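Tillilau Guest Rooms: Frequently Asked Questions

At what time can I arrive?
Check-in is from 3 in the afternoon. If you come later than 9 in the evening, please write to us the day before, and Wilson Escobar will wait for you at the door with the key.

Are sheets and towels included in the price?
Yes, both are included for every stay. We change them once a week. If you wish to have them changed more often, the cost is 20 per change, to be paid at the desk. 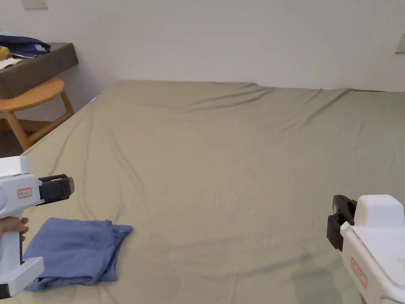 Bed with fitted sheet and a folded blue cloth.

Can I bring my own bedding?
You can. Please tell us before you arrive, so that we leave the bed without covers. Our mattresses are of normal double size. We ask that you do not use an electric blanket.

Do you have a washing machine?
There is one on the ground floor, next to the kitchen. It is open for guests until 8 in the evening. Soap is not included, but the small shop Corkwood across the street sells it.

Is breakfast served?
We serve it only from April until the end of summer. In the other months you are welcome to use the kitchen.
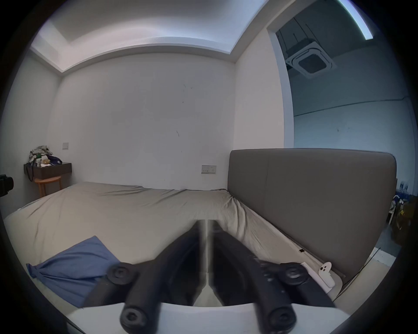

Is there a deposit?
For stays longer than one week we ask for a deposit of 500. It is returned on the day you leave, after Flor Flores has seen the room together with you. Small marks from normal use are not charged.

Can I cancel my booking?
Until seven days before arrival you can cancel and you pay nothing. After this, we keep the price of the first night, which is 62 for one person.

May I smoke in the room?
No, also not at the window. There is a bench in the yard for this.

Whom do I contact if something is broken?
Please call the desk or leave a note in the box by the stairs. Arben Trajkovski makes the repairs in the mornings.

Last updated: August 23, 2021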